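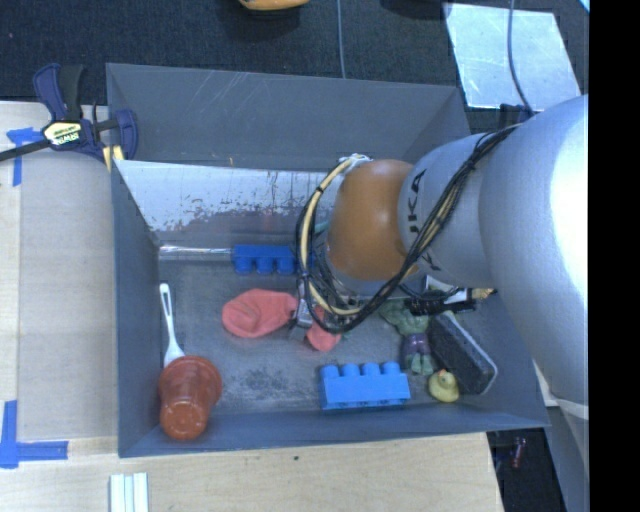
Findier Bin Demonstrations: Data Card

Version dated Jun 19, 2022
Maintained by the Manipulation Group, Fairclough Institute

Summary

Findier is a collection of demonstrations in which a person guides a robot arm by remote control through handling tasks in a bin of mixed objects. The release contains 1,102 demonstrations recorded by four operators. It is intended for research on imitation learning and on policies trained from recorded human control.

The collection was prepared at the Fairclough Institute with control software written by Lundora. Questions about the data should be sent to Kirsty Bickerstaff. Questions about the control software and the log format should be sent to Beryl Dawber.

Workspace

All demonstrations use a KUKA arm that works over a gray bin set beside a wooden work surface. A bar clamp is fixed at one corner of the bin, and blue tape marks positions on the wood. Cables and a hose run along the outside of the arm and form a loop near the last joint. This loop moves with the arm and often hides part of the bin from the fixed camera. Users who train on images alone should expect the gripper and the object nearest to it to be partly hidden in many of the recordings.

The bin is scuffed and carries dark smudges on its floor. These marks were left as they are. Methods that separate objects from a clean background may treat the marks as objects, and users are advised to check for this before reporting results.

Objects

The objects are common household items and toys. They include blue toy building blocks, a reddish-orange plastic cup, a white plastic utensil, a green muscular toy figure in purple shorts, a small yellow rubber duck and a black block-shaped item of the eraser or brush type. Soft items are also included, and their shape changes from one grasp to the next. No object carries a tracking marker. Object names in the label files are plain English words chosen by the operators, so the same item may appear under more than one name. A table of matching names is supplied in the labels folder.

Tasks

Seven tasks are included. Each demonstration belongs to one task only.

1. Lift a named object and hold it clear of the bin floor.
2. Move a named object to the opposite side of the bin.
3. Separate one object from a cluster.
4. Place one object next to another.
5. Turn a cup upright.
6. Pick up a soft item and set it down flat.
7. Free choice – the operator handles any objects in any order until time runs out.

Task 7 has no success label. It was recorded to provide a wider range of motion and should be left out of any success rate.

Recording procedure

The operator sits away from the arm and views the bin on a monitor. Hand motion is read from a handheld controller and sent to the arm as a change in gripper position and angle. A trigger on the controller opens and closes the gripper. The arm moves only while the operator holds down the enable button, and releasing the button stops the arm at once.

Objects are rearranged by hand between demonstrations. During this step the arm is parked and the enable button is locked. Operators completed 20 practice attempts before their recordings were accepted. Practice attempts are not part of the release.

Failed attempts were kept. A demonstration was removed only if the log was incomplete or if the arm was stopped for safety reasons.

Contents of each demonstration

- Images from the fixed camera
- Joint positions and gripper state
- Operator commands, stored before any smoothing
- Task number and object name
- Success label, entered by the operator and checked by a second person
- Operator code

Operator names are not stored. The code allows users to divide the data by operator, and this division is recommended for tests of how well a policy carries over from one person's style to another's.

Known limitations

The camera position and the bin are the same throughout. A policy trained on this data alone should not be expected to work in a different bin or from a different view. Two of the operators had prior experience with remote control, and their demonstrations are shorter and contain fewer pauses. Grasp force was not measured.

Contact between the gripper and the bin wall occurs in a number of demonstrations and is not labeled. Users who plan to replay commands on a physical arm must check them against their own safety limits first – the recorded commands were accepted by one arm in one workspace and carry no guarantee for any other.

Related release

The Saltska set was recorded earlier in June with the same software and a smaller group of objects. Its log format is the same except for the success label, which is absent. The two sets may be combined, but results should be reported separately for each.

Terms of use

The data may be used for research and teaching. Redistribution of the full set requires written permission from the Institute. Publications should name the Findier Bin Demonstrations and state which tasks were used. Errors in labels may be reported to the maintainers with the demonstration number and a short note of the correction.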